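Getting the Dust off Fabric Flowers

June is when I do the flowers. Not the garden, which is my husband's department, but the fake ones! We have a lot of them in this house (my mother-in-law passed hers along when she moved out to Dulunside) and by early summer they've all gone a bit gray on top.

First thing, find out what you've got. Plastic and latex can go right under the tap. Cloth ones can't, or at least the reds can't. I dunked a whole bunch once and ended up with a pink sink and three very sad stems. So now I test -- a damp white rag pressed on the back of a petal, low down where it won't show. If color comes off on the rag, that flower stays dry for life.

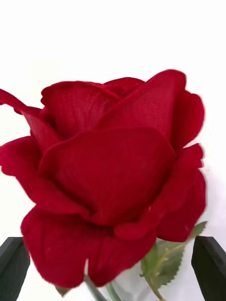 For the dry ones I use a soft makeup brush and go from the middle of the bloom outward, holding each petal from behind with a finger so it doesn't fold over. Dust loves to sit in the weave and way down in the creases, and a big stiff brush just pushes it in deeper. A hair dryer on the cool setting does for the rest. Cool, please! Heat can loosen the glue at the base and then you're fixing flowers all afternoon.

If yours passed the rag test, mix 200 ml of water with a tiny drop of dish soap, dampen a cloth (wrung out hard) and dab. Don't rub, it frays the edges. Hang them upside down to dry, somewhere out of the sun.

Squashed petals come back nicely with a little steam from the kettle, held well away, and then you curl the rim around a pencil while it's still soft. Try one petal first -- some cheap fabrics go limp and stay limp.

I store the off-season ones head up in a tall box with tissue between the blooms. Never in a plastic bag in the attic. Ask me how I know about the attic.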